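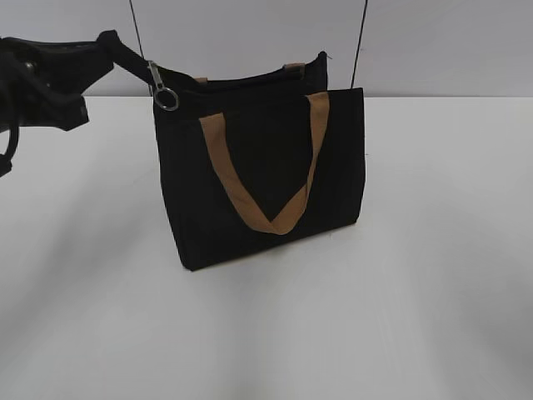

흰 작업대에서 검은색 캔버스 토트백의 끈을 집고 있는 로봇 그리퍼.

가방 하나 드는 게 뭐 그리 어렵냐고요? 저도 지도틱(Jidotik) 작업실에 들어가기 전까지는 딱 그렇게 생각했습니다. 그런데 반나절 옆에 앉아 있다가 나오니까, 집에 와서 제 에코백 끈을 자꾸 만지작거리게 되더라고요.

지도틱은 요즘 로봇 팔에게 천 가방 다루는 법을 가르칠 예제를 모으고 있습니다. 프로젝트 이름은 쿠르나르(Kurnar). 7월에 시작했고, 제가 찾아간 날 아침까지 쌓인 시연이 730개가 넘었다고 합니다. 여기서 시연이라는 건 사람이 팔을 원격으로 움직여서 동작 하나를 처음부터 끝까지 해 보이는 걸 말해요. 끈을 집고, 들고, 옮기고, 내려놓고. 그동안의 관절 각도랑 카메라 영상이 통째로 저장되고, 나중에 학습 모델이 그걸 보고 따라 하게 됩니다.

가방이 까다로운 건 모양이 가만히 있질 않아서랍니다. 컵이나 상자는 어디를 잡아도 컵이고 상자인데, 천 가방은 끈을 조금만 당겨도 모서리가 따라 올라오고 손잡이가 접히고 꼬이고... 보고 있으면 은근히 빠져듭니다! 사진 속 가방도 앞쪽 황갈색 손잡이가 V자로 축 늘어져 있죠. 그리퍼가 잡은 건 그 손잡이 말고 금속 고리가 달린 검은 끈인데, 팽팽하게 당겨지니까 왼쪽 위 모서리가 살짝 들려 있어요. 작업실에서는 이런 걸 '끈 먼저' 동작이라고 부르더군요. 손잡이를 바로 잡는 동작은 따로 모으고요.

현재 목록에 올라 있는 가방은 14종입니다. 캔버스, 나일론, 얇은 장바구니까지 섞여 있고, 같은 가방이라도 시작할 때 놓는 방향과 손잡이 상태를 매번 바꿉니다. 처음엔 저도 '그냥 똑바로 세워 놓고 찍으면 편할 텐데' 싶었는데, 그렇게만 모으면 모델이 똑바로 선 가방밖에 못 다룬다고 하네요. 듣고 보니 당연한 얘기인데 저는 생각을 못 했습니다.

조종도 잠깐 해 봤습니다. 결과부터 말하면 참담했어요. 첫 번째 시도에서는 끈 바로 옆 허공을 아주 자신 있게 집었고, 두 번째는 끈을 잡긴 잡았는데 너무 세게 당겨서 가방이 옆으로 푹 쓰러졌습니다. 제 기록도 저장은 됐는데 '실패' 표시가 붙었습니다. 버리냐고 물었더니 버리진 않고 따로 모아 둔대요. 쓰러진 가방을 다시 세우는 동작을 가르칠 때 앞부분으로 쓸 수 있다나요. (위로하는 말이었을지도 모르겠지만 일단 믿기로 했습니다.)

숙련된 조종자들은 확실히 다릅니다. 끈에 다가갈 때는 속도를 확 줄이고, 잡은 다음에는 아주 조금 당겨 보고, 제대로 걸렸다 싶으면 그때 올려요. 이 '조금 당겨 보는' 구간을 넣느냐 빼느냐를 두고 팀 안에서도 말이 많았다고 합니다. 시간이 늘어나니까요. 결국 넣는 쪽으로 정했고, 초반에 찍은 시연 67개는 그 구간이 없어서 다시 찍었답니다. 아이고, 소리가 절로 나왔습니다.

한 가지 더 재미있었던 건 설명 문장을 붙이는 작업입니다. 시연마다 짧은 문장을 다는데 '가방을 들어라'만 있으면 안 되고 '검은 끈을 잡고 모서리를 들어 올려라'처럼 어느 부분을 어떻게 하는지까지 적습니다. 같은 동작에 표현을 달리한 문장을 2개씩 쓰는 게 규칙이고요. 저더러도 한번 써 보라기에 '끈을 살살 당겨 줘'라고 적었더니, 살살이 어느 정도냐는 질문이 바로 돌아왔습니다. 음, 그러게요. 한참 고민하다가 '가방 바닥이 탁자에서 떨어지지 않게'를 덧붙였더니 통과됐습니다.

모은 자료는 페스트소프(Festthorpe)에 있는 물류 창고에서 먼저 시험할 예정입니다. 반품된 가방을 집어서 분류함으로 옮기는 공정인데, 지금은 전부 손으로 하고 있어요. 창고 쪽 설비를 맡은 헤들룬드(Hedlund)가 팔을 설치할 자리를 이미 비워 뒀다고 합니다. 시험 날짜는 아직 안 나왔고, 가방 종류를 더 늘린 다음에 정하겠다는 게 지도틱의 설명입니다. 다음 차례는 어깨끈이 긴 크로스백이라는데, 끈이 길면 그리퍼에 감기는 일이 잦아서 다들 벌써부터 한숨이더라고요.

시연 자료를 외부에 공개할지도 물어봤습니다. 일부는 열어 둘 생각이 있지만 범위는 논의 중이라고 하니, 정해지는 대로 다시 전하겠습니다. 크로스백 촬영이 시작되면 저도 한 번 더 가 보려고요. 조종 연습도 시켜 준다고 했습니다!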